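Lonham Home Forum > Kitchens and Baths > Tile and Stone

Thread: In praise of beige tile (and big tile on walls, small tile on floors)

grouthappy
Posted Jan 10, 2026

OK, I have been reading this section for 3 years and I finally have a bathroom of my own to plan, so here comes a long post!

I love beige tile. There, I said it. I know the fashion right now is deep green zellige or those tiny pink kit-kat strips, and they look great in other people's houses. But every time I walk into a bathroom with warm beige marble-look porcelain all the way up the walls, my shoulders drop. It's calm, it's kind to faces in the mirror at six in the morning, and you can hang any color of towel next to it.

What I'm planning for the upstairs bath (it's small, and narrow):

Walls: large-format porcelain, beige with soft veining, laid floor to ceiling. I have a sample of the Uleck "Dune" at home and it has been leaning against the hallway wall so I can look at it in different light. In the afternoon it goes almost the color of oatmeal. I'm smitten.

Floor: square tiles in the same family, a shade flatter, with a drain in the floor outside the shower area too. My grandmother's apartment had a floor drain in the bathroom and she washed that floor like the deck of a ship. I want that.

Grout: this is where I need help. Matching beige, or something a bit darker so the lines show?

Anybody who has lived with this look for a while, please tell me what you like and what drives you nuts. Photos very welcome!

tilbury_ann
Re: In praise of beige tile

Yay, a beige person! We did ours 11 years ago and I would do it again tomorrow. Large tiles on the wall mean so little grout to scrub that I sometimes forget I have any. The one thing I'd change is the edge trim. Our installer used bright silver metal and against the warm tile it looks cold. Ask for a trim in a champagne or sand color, or have them miter the outside corners if they're good at it (ask to see one they've done before).

For the grout I went one shade darker on the floor and matched on the walls. Very happy with both.

MarlowPete
Re: In praise of beige tile

I'll be the grump. Beige head to toe makes a small room look like the inside of a cardboard box. I've pulled out two of these for clients in the last year and every one of them said the same thing, that they stopped noticing the room at all. If you have to spend the money, put some color somewhere. Even one wall.

Also, porcelain printed to look like marble repeats. Buy cheap and you'll get the same vein every few tiles, and once you spot it you can't stop spotting it.

grouthappy
Re: In praise of beige tile

Pete, I think not noticing the room is what I'm after! But the repeat is a really good warning. The Uleck box says nothing about how many faces the print has. Is that something a shop would know?

MarlowPete
Re: In praise of beige tile

A good shop will. Ask how many faces, or ask them to open a couple of boxes and lay them out on the floor. If they won't do that, buy somewhere else. And when your tiler starts, have him dry-lay a wall and shuffle from several boxes at a time.

ingas_mom
Re: In praise of beige tile

Popping in for the beige side. We have a big old shedding dog (Inga, pale yellow) and a beige floor hides her beautifully, which cannot be said of the black hex tile in our last place. Every hair looked like a chalk line on that floor.

I did want to say something about the size of the floor tile. If you want a drain in the floor, the floor has to slope to it, and a big stiff tile can't bend to follow a slope from four sides. You either cut it on the diagonals, which shows, or you use smaller tile, or you put in a long drain along one wall so the floor only tips one way. Ours is the long kind and I adore it, but it did mean opening up more of the floor.

tilbury_ann
Re: In praise of beige tile

Second that. And get the slope checked with water before the tile goes down! Pour a bucket out and watch where it goes. My sister has a puddle next to the tub that comes back after every shower, and the drain sits there dry as toast.

drain_dan
Re: In praise of beige tile

Plumber here. Love a floor drain, put one in my own house. Two things people skip. First, a drain that doesn't see much water will let its trap dry out and then you get sewer smell. Pour a pitcher of water down it every so often, or ask for a trap primer. Second, if the drain is outside the shower, the waterproofing has to run out to it as well and up the walls a bit. A drain in a floor with no membrane is asking for a stained ceiling downstairs. Talk to your local inspector before you fall in love with a layout.

Chrome grates are fine, by the way. Get one that lifts out without tools, so cleaning takes a minute.

grouthappy
Re: In praise of beige tile

You are all wonderful. Dan, I had no idea about the trap. That explains a smell in a rental I once had that I blamed on the neighbors for a whole summer.

Does anyone have pictures of marble-look beige in a really narrow room? Everything I find in the catalogs is the size of a ballroom with a tub in the middle.

quarterround
Re: In praise of beige tile

I can help with narrow! Beige on the walls in all of them, and the first has the square floor tile with the grout lines showing, plus a square metal drain in the floor over to the left of the toilet. I think the soft veining does well in a tight space.

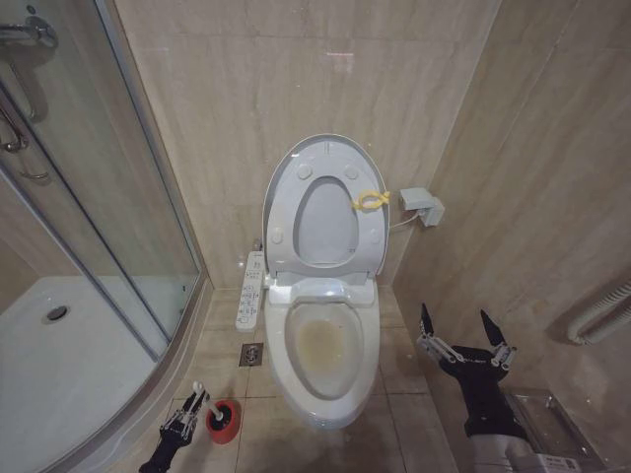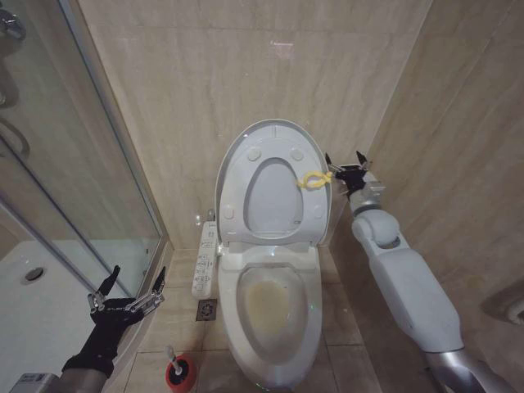
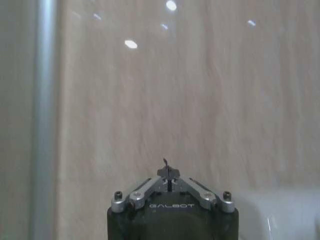
tilbury_ann
Re: In praise of beige tile

Oh, I like that a lot, quarterround. The square floor tile is just what grouthappy described. White fixtures against warm beige is such an easy combination.

MarlowPete
Re: In praise of beige tile

Still a cardboard box, sorry. A tidy one. I'll give you that big tile on the walls suits a narrow room better than a busy small one would. What I'd do there is keep the beige and paint the ceiling something with a bit of life in it, a clay pink or a dull blue.

grouthappy
Re: In praise of beige tile

Quarterround, thank you!! I've been looking at the floor in the first one all through lunch. I think I want the lines to show like that. And Pete, a clay pink ceiling is such a good idea that I'm a little annoyed it came from you.

lowtide_62
Re: In praise of beige tile

On visible grout lines I have to disagree with nearly everybody. On a floor, go as close to the tile color as you can get and keep the joints thin. A contrasting line shows every spot where the tiler was a hair off, and in a small room your eye goes straight to the cuts along the wall. My own floor is a grid of regret. Good tile, good layout, grout two shades too dark.

tilbury_ann
Re: In praise of beige tile

Two shades is a lot, though! One shade just reads as a soft shadow. And pale grout in front of a sink is going to be one shade darker by spring whether you picked it or not.

lowtide_62
Re: In praise of beige tile

Not if it's epoxy.

ingas_mom
Re: In praise of beige tile

Epoxy is lovely once it's in, but find someone who has used it plenty of times. The first tiler we had left a haze over half the floor and it took ages to get off. For the rest of the house we used Lollus, a regular cement grout, color 524, a kind of wet sand. Sealed it, mopped it, let the dog walk all over it, and it still looks good to me. Make up a little test board with whatever you choose. Grout dries lighter than it looks in the bucket, and the printed color cards are pretty hopeless.

drain_dan
Re: In praise of beige tile

Test board, yes. Glue 4 offcuts to a scrap of backer board, grout it, let it cure a few days and then stand it in the actual room. Best afternoon you'll spend on the whole job.

btrevaskis
Re: In praise of beige tile

Hi all, Bronwyn Trevaskis from the tile shop on the Lonham end of the bypass. I don't post much but this thread is making my day! On the faces question: for marble looks, ask the shop for the number of different prints in the size you're buying, as it can change between sizes of the same tile. Larger tiles often have fewer. Also check the shade code on every box when it arrives and before anything is opened. If you have to come back for one more box in November, you may not get the same batch, so order your extra up front and keep what's left over under the stairs.

And I'm with the beige people. I see every color there is all day long and my own bathroom is the color of a digestive cookie.

grouthappy
Re: In praise of beige tile

Hi Bronwyn! I'm going to come in and make you open boxes.

So the plan as it stands: beige marble look up the walls, square tiles on the floor with grout one shade darker (sorry, lowtide), sand-colored trim, drain position to be talked over with the inspector, clay pink ceiling. I'm making the test board this weekend with the Lollus and one epoxy and I'll put up pictures when they've cured.

MarlowPete
Re: In praise of beige tile

Post the ceiling too. And use a proper bathroom paint on it, flat wall paint will spot the first time somebody takes a long shower.

lowtide_62
Re: In praise of beige tile

Put a matching grout on one corner of that test board. Just the one corner. Please.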